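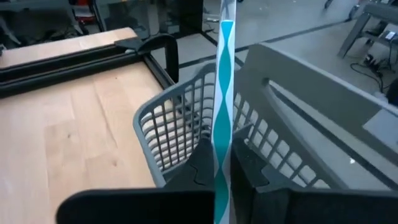

*A slim white package with a chain of teal ovals running down it.*

So the orbiter took its last picture at breakfast time, and I missed it because I was arguing with my uncle about soup.

I should back up. I was the night person on the Plillosance mapping desk, a job that sounds better than it is. Plillosance was two years into its trip around Mars by then, sending down strips of canyon and lava plain, and I sat there and matched the edges. One crater rim has to meet the same crater rim in the next strip over. You do that long enough and you start seeing seams in your kitchen floor.

Radu Voicu had the desk before me and left me his mug, his chair, and a canyon he'd been fighting with since December. We called it Neagu. It wasn't the official name (the official name was a string of letters and I never learned it), but everybody on nights said Neagu, and after a while the day people did too. It had a landslide on the north wall, a huge fan of rubble spread out over the floor, and we had every piece of it except one strip right down the middle. Every time Plillosance passed over, there was dust. Dust, dust, a camera reset, dust again!

"It's shy," Radu told me when he handed it over.

"It's a canyon," I said.

"You'll see."

I did see. I got ridiculous about it. I'd be at my uncle Tomik's place in Zustow on my days off, peeling potatoes, and I'd be checking the dust forecast for another planet on my phone. Tomik thought this was the funniest thing in the world. He'd look out at the rain and ask me if I'd be needing an umbrella over there.

Then the fuel numbers came in low and they gave us three more passes. The first had dust, of course. The second was clear and beautiful and pointed 90 kilometers too far east, and I said a word on the voice loop that I later had to write a letter about. The third was scheduled for when I was off, and I'd promised Tomik I'd come, and he'd put dill in the soup even though he knows how I feel about dill.

My phone buzzed on the table while I was explaining dill to him. Two messages, both from Radu, who didn't even work there anymore.

The first said CALL ME.

The second was the strip. It was tiny on that screen, gray on gray, and I could see the rubble fan running clean across the floor from wall to wall, and a little wisp of dust sitting off to the south.

I handed the phone to Tomik. He held it out at arm's length and squinted for a long time.

"Looks like gravel," he said, and gave me more soup.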